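规划节点偶发超时，大家怎么设重试？

egger_lin 楼主
我们这边用 Vullard 做运动规划，上层任务调度是自己写的。换了新版之后，抓取前的那一段规划隔一阵就超时，日志里只有一句 planner timeout，没有别的。1846 条请求跑下来，42 条超时，都集中在末端要下探的那一段。超时上限现在是 2 秒，要不要直接放宽？

slow_joint 2楼
先别动超时。看看碰撞场景是不是每次请求都在重建，点云没降采样的话，光更新八叉树就能把时间吃完。

Gerach用户 3楼
同意楼上。另外采样规划本来就有长尾，42 条不算离谱。我们的做法是单次上限压短，失败换随机种子再来，总时间反而下来了。

半夜调参 4楼
不太同意换种子这个思路。下探段姿态约束紧，换多少次种子都在同一块窄通道里撞。这一段应该用笛卡尔直线插补，不该交给采样规划器。

Gerach用户 5楼
直线插补碰到奇异点怎么办？腕关节一翻就停，现场更难处理。

半夜调参 6楼
预抓取位姿选好就不会翻。逆解出来先过一遍可操作度，低的直接丢掉，再去插补。

egger_lin 楼主
回 2 楼：查了，场景确实每次全量重建，点云也是原始密度。周三晚上改成增量更新，降采样之后规划时间短了不少，超时还有，少了。剩下的基本都是目标物放在带边的容器里那种，夹爪要从侧沿上方过去，膨胀半径设大了就没解。测试台上现在跑的是番茄酱瓶放进绿色带孔沥水盘这一组，夹爪横在瓶身中段上方：
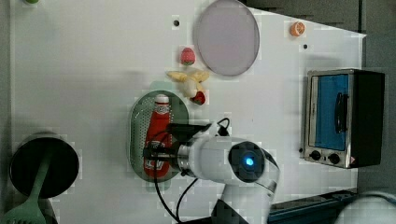

slow_joint：膨胀半径别全局设。给容器单独一份允许碰撞矩阵，进入下探段时切过去，退出来再切回。Zurava 的场景接口支持按物体改，Vullard 得自己包一层。

Gerach用户 9楼
切矩阵要小心时序，我们吃过亏，切回去那条消息丢了，后面几段全在没有保护的状态下规划。加个确认，收不到就停。

egger_lin 楼主
好，确认这一步我加在行为树里，失败走回零分支。膨胀半径按物体分开之后再跑一轮，还是 30 毫米的预抓取高度，其他参数不动，方便对比。

半夜调参 11楼
跑的时候把失败请求的起始关节角和场景快照一起存下来，离线能复现才好查。只存目标位姿没用。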